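Unit 4: External Power Supplies and Standby Load

Reading for this unit: Rinaldi, course reader, the chapter on household loads. Bring a calculator to the tutorial.

1. What a power supply does

Household outlets deliver alternating current at a fairly high voltage. Most small electronics run on direct current at a low voltage. Something has to convert one to the other, and in many products that job is done outside the device, in a separate block on the cord. Engineers call this an external power supply. Most people call it an adapter, a charger or a brick.

Putting the supply outside the device has a few practical effects. The device itself can be smaller and runs cooler. The maker can sell the same product in several countries and change only the supply. Safety testing is also simpler, as the high voltage part stays in its own sealed case. The cost to the user is one more thing to store, lose or mix up.

2. Linear and switching types

Older supplies were mostly linear. A transformer working at line frequency brought the voltage down, and a rectifier and capacitor turned the result into rough direct current. These supplies are heavy for their output. They also waste a fair amount of energy as heat, even when the device is off.

Switching supplies took over from the 2000s on. They rectify the line voltage first, then chop it at a high frequency and pass it through a much smaller transformer. A control circuit adjusts the switching to hold the output steady. They weigh less, accept a wide range of input voltages and lose less energy. They can also put electrical noise on the line, so they need filtering.

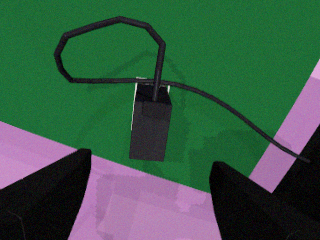

3. No-load and standby power

Two terms get confused on the exam every year, so learn them separately.

No-load power is what the supply draws when it is plugged into the wall and nothing is connected to its output.

Standby power is what the supply and the device draw together when the device is connected but not doing its main job. A television waiting for the remote is the usual case.

A single modern supply draws very little with no load. The total matters because a house may have a lot of them and they stay plugged in all year.

4. Worked problem

A household has a set-top box that draws 8 watts in standby. Find the energy it uses in 30 days if it is never switched on.

Convert days to hours: 30 x 24 = 720 hours.
Multiply by power: 8 x 720 = 5,760 watt-hours.
Divide by 1,000: 5.76 kilowatt-hours.

To get the cost, multiply by the rate on your own electric bill. Use the energy rate only and leave out the fixed monthly charge. Show the units on every line. Answers without units lose a mark.

5. Reading the label

The label on a supply normally gives the input voltage range, the input frequency, the output voltage and the maximum output current. Output voltage times output current gives the maximum output power. It does not tell you what the supply is drawing at any given moment, which depends on the device.

A replacement supply should match the output voltage and the connector polarity. Its current rating should be equal to or higher than the original. A higher rating does no harm, as the device takes only the current it needs.

6. For the tutorial

Choose two devices at home that stay plugged in overnight. Write down the label figures for each and estimate the yearly standby energy. State where your standby figure came from. Plug-in meters can be signed out from Shahnaz Roy in the Nurkitz lab before 4 p.m. Small loads are hard for these meters to read, so let the meter run overnight and divide the energy by the hours.

Tutorial sheets are due at the start of the session. Unit 5 covers batteries and charging.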